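**Week 2 notes: collecting demonstrations**
January 15, 2024

Okay, so last time we got as far as "the policy only knows what you show it," and a few of you looked unconvinced. Let's stay there a bit longer, because your first homework set lives or dies on it!

Each pair records 89 demonstrations of one task. Drive the arm slowly and keep your corrections in — if you miss the handle and have to come back for it, save that episode. Luuk Claeys threw all of his out last April, and his arm had no idea what to do after a bad approach (he re-recorded everything, poor guy).

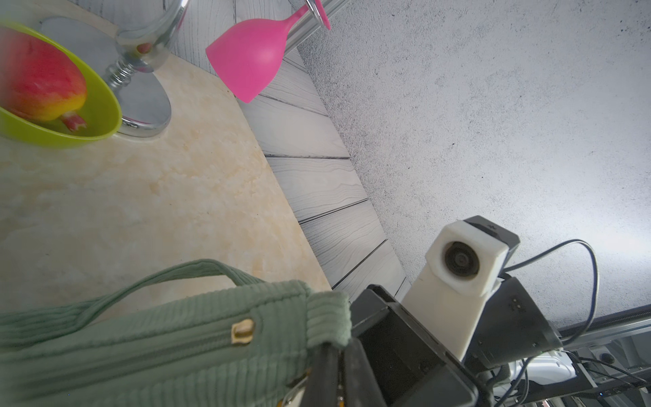

Change the layout every 15 episodes. Swap objects, lay things on their sides, push them close together, mix soft stuff with hard and shiny stuff. I know it's tempting to find one comfortable arrangement and stick with it — but then the model learns your table and very little about grasping. The wrist view is the main input for this course, so check it before you hit record. If your target never shows up in it, neither you nor the network can do much.

File names: Varkberg_pair_episode, all lowercase after the V. Hold back 20 episodes for testing and please don't peek at them while tuning.

Jolien Van Damme has the booking sheet for the arms. Reading for next time is chapter 2, plus the Kalside handout on action chunking (skip the appendix).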